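Subject: Re: [serkside-swap] what do you do with fabric that's too nice to cut?
From: Radu Filip
Date: 20/09/2024

Hi all,

Sorry for the slow answer, I've been up to my elbows in the stuff Tran asked about and wanted to finish before I wrote anything. Her message again, for anyone who joined this month:

> I have my grandmother's table linens, two big bags of them, and
> they've been in the closet since we moved. Some are stained, some
> have never been used. I can't bring myself to cut them up and I
> can't bring myself to give them away either. Does anybody actually
> sew with this kind of thing? Or do you just keep it forever?
> Also, how do you get the closet smell out??
> Tran

So, yes, I sew with it! Not all of it. My aunt left me a pile that was much bigger than two bags and I felt just the way you do, and for a couple of years I moved it from shelf to shelf and told people I was going to make a quilt.

What got me going was spreading it all out, a cloth at a time, and looking at each one in daylight with a pencil and a pad. Stains you remember as terrible are often tiny, and the "perfect" ones have a worn line right down the fold. Write down the size too, because you will forget, and then you'll be refolding everything at midnight looking for the one that was 62 by 70 inches (ask me how I know).

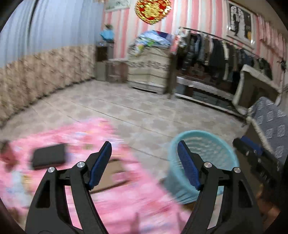

I ended up with 3 piles. Keep whole and use, cut up without guilt, and ask the family. That last pile is the one I'd push you on, Tran. I mailed a cousin a runner I was about to turn into napkins and she called me in tears, happy ones, she'd been wondering where it went. It cost me a stamp and a bit more.

For cutting up, start with the worst one. Really, the ugliest and most stained. Mine became a set of drawstring bags for onions and potatoes, and I made every beginner mistake there is on those bags and didn't care a bit. The second one was a flowered cotton and I made pillowcases, and by then I'd learned to cut around the thin spots and to wash first, sew after. Old cotton can shrink more than you'd think, even when it's been washed a hundred times in somebody else's machine. 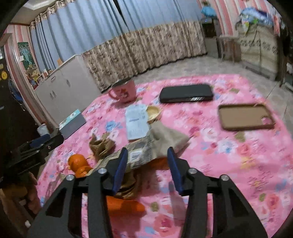 About the smell. I tried the Rarero powder that somebody here liked and it was okay, but it left things a little stiff. What worked better for me was a long soak in cool water with plain white vinegar, one cup to a bathtub with a few inches in it, then a regular wash, then outside on the line for a whole day. If it still smells, do it again. Please don't use bleach on anything with color in it, and don't iron a stain before you've had a go at it or it's there for good.

For thread I just use cotton, whatever's on sale. Denise asked off list if you need a special needle and the answer is a new one, that's all. I went up a size for the heavy damask and down again for the thin stuff.

Oh, and for keeping things: not plastic. I had 103 napkins (I know, I know) in a plastic tub and the ones at the bottom came out yellow. They're in an old cotton pillowcase now, in a drawer, with the lid off the whole problem so to speak.

Is anyone bringing fabric to the October swap? I have a stack from the cut-up pile that I'll never get to, mostly florals and a few plain white squares with crochet edges. Tran, if you want to bring one of your bags along and just show us, you don't have to let go of any of it. I'd love to see what's in there!

And does anybody still have the Derano bag pattern, the one with the flat bottom? I lent mine out and it hasn't come home.

Radu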